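Hard wax oil vs varnish for a kitchen table: is any of the "lifetime" stuff true?

Forum > Home and Garden > Furniture and Woodwork
Page 1 of 1

plainedge
Posted Monday, 19:42

We're replacing the kitchen table and I've got as far as the finish, where I've ground to a halt. The shop is offering the same table two ways. You can have it in ordinary satin varnish, or you can pay 108 pounds more and have it done in Wikent, which is a hard wax oil. The leaflet says Wikent "protects for a lifetime" and "heals with the wood". I don't know what the second one is supposed to mean. Wood doesn't heal once it's a table.

I'm not against spending the money if it does something. What I'd like to hear is from people who have lived with one or the other for a few years, with children, hot mugs, felt tips and the rest of it. Please no links to the maker's own page, I've read it twice and I'm no wiser.

hobnail
Posted Monday, 20:05

Had an oiled table for six years. Wouldn't go back to varnish. When it gets a mark you rub that bit down, put a dab of oil on and it's gone. Try that with varnish and you end up doing the whole top.

plainedge
Posted Monday, 20:11

How often do you do that, though? "Easy to repair" sounds to me like "needs repairing".

hobnail
Posted Monday, 20:20

Proper once over every spring. Spots in between when I notice them. It takes an evening and it smells nice.

gravyboat_2
Posted Monday, 20:34

An evening every spring plus spots in between, against nothing at all for varnish. My parents' table was varnished before I was at school and has never had a thing done to it except a wipe. I think people buy oil because they like the idea of looking after something. Fair enough as a hobby, but it isn't "protection".

And "lifetime" always makes me want to ask whose. I had a Skoline pan with a lifetime guarantee. When the coating came off they told me it meant the expected lifetime of the coating.

tackrag
Posted Monday, 20:58

I used to finish furniture for a living (small shop, long closed, nothing to sell you). Both sides of this are half right.

Varnish sits on top as a film. While the film is whole, very little gets through it. Once it's broken, water creeps in at the break and you get a grey patch that spreads under the finish, and there's no tidy way to fix that without going back to bare wood. Hard wax oil goes partly in and leaves a thin layer on top. It marks sooner and it mends more easily. You're choosing which sort of trouble you want.

What I'd ignore is nearly everything on the front of the tin. "Food safe" gets put on as if it were special, but once any of the usual finishes has fully cured you're fine eating your toast off it. "Natural" tells you nothing about how it wears. Look on the back for how long it takes to cure and how many coats they want. If it says two coats and the shop put on one, you've paid for half a job.
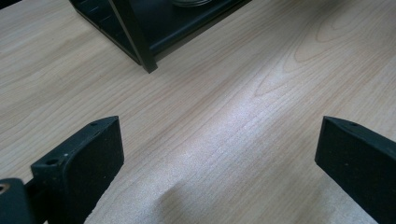 The other thing to ask the shop is how long the table will have been finished before it reaches you. Oil can feel dry the next day and still be soft for a couple of weeks. A good share of the "my oiled table stained straight away" stories come from people who had it delivered on the Friday and put a curry on it that night.

gravyboat_2
Posted Monday, 21:10

Then why doesn't the leaflet say so? If it takes a couple of weeks before you can use your own table, that ought to be in large print next to "protects for a lifetime".

tackrag
Posted Monday, 21:16

No argument from me.

mossycoddle
Posted Monday, 21:40

Can I put in a word for test boards before anyone spends anything! Ask the shop for offcuts of the same wood in both finishes. Ours gave us two without any fuss and I left them by the kettle for a fortnight and was horrible to them. Red wine, turmeric, a wet glass overnight, a hot mug, washing up liquid left to dry, and my son had a go with a biro (his own idea).

Results as far as I can remember. The turmeric stained both, a bit worse on the oil. The wine was fine on both. The wet glass left a pale ring on the oil, which went after a few days, and nothing on the varnish. The hot mug left a white ring on the varnish that never shifted, and that surprised me. The biro dented both, so no finish helps you there, only a harder wood.

We went for the oil in the end, mainly for the feel of it. The varnished bit felt like a desk at the council offices.

plainedge
Posted Monday, 21:52

That's more use than the whole leaflet, thank you. Was the oil Wikent or something else?

mossycoddle
Posted Monday, 22:03

Bristora. Less than half the price of Wikent per tin where we are. I couldn't tell you if Wikent is better because I've never had the two side by side, and I doubt many of the people writing glowing reviews have either.

lathe_and_let_live
Posted Monday, 22:15

Wikent is better. I've used both. It goes on smoother and it doesn't go yellow.

gravyboat_2
Posted Monday, 22:19

On the same wood, in the same room, over the same number of years?

lathe_and_let_live
Posted Monday, 22:24

No, different jobs. But you get a feel for these things.

gravyboat_2
Posted Monday, 22:31

That's how we ended up with 2,971 five star reviews on the shop's page for it. I had a look. The ones I read were mostly written the week it arrived. "Looks gorgeous, would buy again." Of course it looks gorgeous, you've only just put it on. I'd want one review from somebody ten years in.

lathe_and_let_live
Posted Monday, 22:40

You could say that about any product though. By that rule you'd never buy anything.

gravyboat_2
Posted Monday, 22:44

I'd buy the cheap one.

hobnail
Posted Tuesday, 07:15

On yellowing, that depends as much on the wood and the window as the tin. Mine is pale and it has gone a shade warmer on the side nearest the back door. You can see it where the fruit bowl lived. Turn things round now and then and it evens out. Most pale wood will shift whatever you put on it.

tackrag
Posted Tuesday, 08:02

Agreed. Some of the oils have a little white pigment in to hide it. They look lovely on the first day. The catch comes when you patch a spot, because a second helping of white can leave you with a cloudy bit. If the Wikent they use is the white one, ask to see a repair on it before you believe the "heals" line.

Sheen catches people out too. Anything above a dead matt will show a bright streak across the top when the light comes in low, and every wipe mark along with it. Look at the sample with a window behind it. Shop lighting is very kind.

sumpwater
Posted Tuesday, 09:30

Going against the tide a bit, has anyone considered just not caring? Ours is a Sumampouw extending table bought second hand, with whatever was on it when we got it. It has rings, a burn, and glitter in the joint down the middle that will outlive us all. We eat off it every day. I've read this whole thread and I can't find the bit where a mark on a table did anybody any harm.

plainedge
Posted Tuesday, 09:48

I do have some sympathy with that. But I'm spending new-table money, so I'd like it to look like a new table for longer than the drive home.

mossycoddle
Posted Tuesday, 10:05

sumpwater, the glitter never leaves. We've got some in our floorboards from two houses' worth of owners ago!

lathe_and_let_live
Posted Tuesday, 12:20

There's a difference between marks and damage. A ring is a mark. Water getting into the end grain and lifting a joint is damage, and that's what you're paying to avoid. Make sure they've done the underside and the ends, whichever you choose. Plenty of shops do the top and leave the rest bare, and then the top cups and you get told it's your central heating.

tackrag
Posted Tuesday, 12:41

Best advice on the page, that. Run your hand under the edge of the display one. If it's rough and dry under there, ask why.

gravyboat_2
Posted Tuesday, 12:50

Annoyingly, I agree as well.

plainedge
Posted Tuesday, 18:26

Rang the shop at lunch. The varnished version is done underneath, the oiled one "can be, on request", for more money. The Wikent is one coat. The chap didn't know the curing time and went off to ask, and the answer that came back was "it's dry when you get it". He couldn't say if it was the white one.

I did ask what the lifetime bit covers and it's the tin. If the tin arrives faulty they'll replace the tin.

So I'm now leaning towards having it delivered bare and doing it myself with two coats of the Bristora, top, bottom and ends. They'll knock 10 per cent off for unfinished. Is that daft for someone who has only ever painted a fence?

hobnail
Posted Tuesday, 18:39

Not daft. Thin coats, much thinner than you think, and wipe off everything that hasn't soaked in. It goes wrong when people leave it on thick like gravy. Do the underside first so you learn on the bit that doesn't show.

gravyboat_2
Posted Tuesday, 18:47

I'd still take the varnish and have my springs to myself, but at least you're not paying 108 quid for one coat.

tackrag
Posted Tuesday, 19:10

Lay the oily rags out flat outside to dry, or soak them in water before they go in the bin. Don't leave them scrunched up, they can heat up and catch fire on their own. That one is on the back of the tin and it's true.

plainedge
Posted Tuesday, 19:14

Didn't know that at all. Noted. I've asked them for two offcuts and I'm going to start with the turmeric.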